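From: Natália Baláž
To: julik-users
Subject: Re: [julik-users] wrist view dropout, numbers?

> We are running Julik on two arms in Doltport and the policy
> freezes whenever the thing it is holding fills the wrist view.
> Your January post said you were testing some kind of dropout on
> that camera. Did it help, and is it worth retraining for? We have
> 50 hours of arm time left before the move, so I would like to
> know before I spend it.

It helped, with one exception that I will get to. We have retrained twice now and the second run is the one I would go by.

The setup first. The training set is 3,381 episodes, all pick and place with household objects, collected in Ondrejka and Grornport. Each episode has a wrist stream and a fixed overhead stream. The old policy took both streams at every step. It learned to lean on the wrist stream because that one is nearly always better close to the target. When a large object sits right against the lens, the features from that stream go flat and the arm slows down or stops. I think that is the freeze you are seeing.

The change is small. During training we blank the wrist stream for a run of consecutive steps, 40 at the longest, with the start point picked at random. Blanking single steps did nothing useful. The policy has a short history and just filled in the gap from the step before. Long runs are what made it look at the overhead stream.
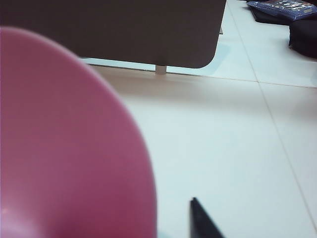 Do you need to change the network to use this?
The network stays the same, and the only edit is in the data loader, where the blanked steps are replaced with the mean image.

Results from the second run. We did 192 trials on the real arm, split evenly between the old policy and the new one, same objects and same start poses. Freezes were far less common with the new policy on large objects. On small objects I can't see a difference either way. I am not going to quote a success rate yet, as two of us scored the trials separately and we have not settled the cases where the object was placed but tipped over afterwards.

Now the exception. If the overhead camera is also blocked, usually by the elbow when the arm reaches across itself, the new policy is worse than the old one. The old one stops. The new one keeps going on whatever it has, and twice it pushed down harder than I liked. We put a force limit on the wrist after that and I would ask you to do the same before you try the new weights.

I also tried a version that blurs the wrist stream in place of blanking it, on the theory that it is closer to what the camera gives you with an object at very short range. It trained fine and came out between the old policy and the blanked one. It may be that my blur was too mild. I only tried one strength. If anyone on the list has a better way to fake a near object, I would like to hear about it. Pasting in a large patch of flat color is next on my list.

For your case, I would fine-tune from the released weights and leave the full retrain for later. You don't need new arm time for that, because your existing episodes can be reused as they are. Keep your hours for the trials. Start with the big round objects, which gave us the most trouble, and log the overhead stream along with the joint torques so that you can tell a freeze from a slow approach. They look much the same if you only have the wrist video.

The loader patch is in the dropout branch. The option is off by default. If you set the run length to zero you get the old behavior, so it is safe to merge.

Natália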